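Notebook, two-arm cell, laundry work
March, entry started 9:20

Fault of the day: right arm does not let go of the cloth after protective stop.

I write this down while I still remember the order, because the log alone is not enough and Agnes will ask me. Nayeli Lozano was at the second screen, I was at the operator desk. We were running the sort task with the mixed heap: the white cloth, the rainbow striped one and the lime-green one. The policy was the one from last week with no changes. The only new thing in the cell was the gripper firmware on the right side, which Nayeli installed in the evening before.

First runs were normal. The arm goes down, closes, lifts a little, and if the current says there is cloth between the fingers it continues. White fabric is our difficult one, it slides and it folds in itself, so we have the closing force set higher for it than for the rest. I remind here that this was my decision and it is written in the February pages.
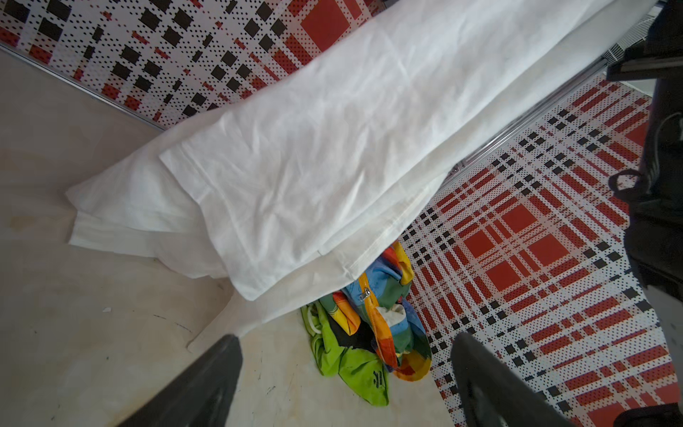 On run 7 the right arm made a lift and the joint torque went over the limit. The controller did a protective stop, as it should. Brakes on, message on the screen, all correct until this point. Then I pressed release in the Momlow panel to open the gripper and take the load away. The panel said "open". The gripper stayed closed. I pressed again, the same. Nayeli looked at the raw state and it said closed, at full force, so the panel was showing the command and not the position. This we must repair in any case, it is a bad thing to show to a person who wants to put a hand inside.

I did not put a hand inside. I want it noted, because last year we had a different habit. We stayed at the desk, pressed the red button, waited for the drive voltage to go down and only after this I went to the cell. With power off the fingers of this gripper do not open by themselves. They hold what they have. I knew it from the manual but I had never needed it. I turned the manual release with the small hex key and the cloth came out. It has a pull in the weave near the hem, about 2 cm long, not important for the task but I will not use it for the force measurements any more.

What we tried after, in order:

1. Restart of the right gripper only. It opened and closed normally at no load.
2. Same lift by hand guiding, low force. Normal.
3. Same lift with the high force setting, then a protective stop made on purpose. The gripper stayed closed again. So we can repeat it, good.
4. Old firmware back on, same test. Opened at the first press.
5. New firmware again. Stayed closed.
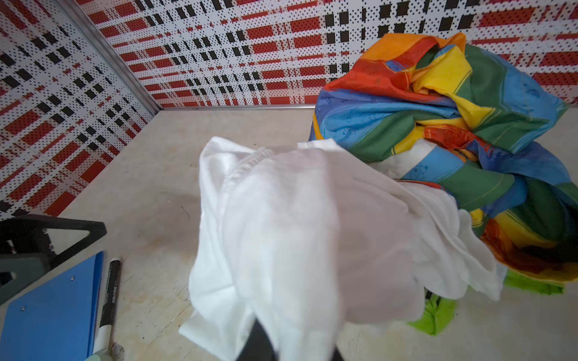

Nayeli thinks the new version keeps the last force target in memory when the arm controller reports a stop, and it refuses any new command until it gets a reset that our driver does not send. I read the change notes from Fimeck two times and there is one line about "hold on fault", with no word about how to leave the hold. For a factory which lifts metal parts I understand why they want it, you don't wish a heavy part falling down. For us it is the wrong side. If a sleeve or a finger is in there I want it to open.

Agnes Pringle came at lunch and asked the right question: why was the torque so high in the first place? I had no answer in the moment. We looked at the run again and I believe the cloth under tension was caught with the heap behind it – the fingers had a good grip on the white, and something in the heap did not want to come with it. The arm was lifting against this for almost two seconds before the limit. So there are two faults, one on top of the other, and without the first we would not have discovered the second for a long time.

In the afternoon we put the old firmware on both sides and repeated the stop test 20 times on each gripper. It opened every time. I also lowered the force for white fabric from the February value, and the lift speed after contact. It drops the cloth more often now. I can live with it.
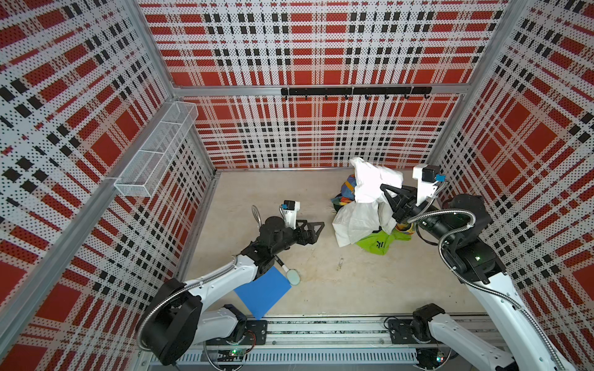 Open points

– Driver must send the gripper reset after every protective stop. Nayeli has a branch, not tested on hardware.
– Momlow panel must show measured finger position. Until then there is paper tape on the screen over the word "open".
– Hex key to hang on a string at the desk. It was in my drawer and I needed to search for it.
– Write to Fimeck about "hold on fault", with our log attached. Agnes wants to read the mail before it goes.
– Stop test goes into the morning check, both sides, with cloth in the fingers. Without load it proves nothing, see point 1.
– Do not install firmware in the evening before a collection day. I did agree to it, so this one is for me also.

Cell is released for runs with the old firmware only. New one stays in the folder with a note on it. Finished 17:40.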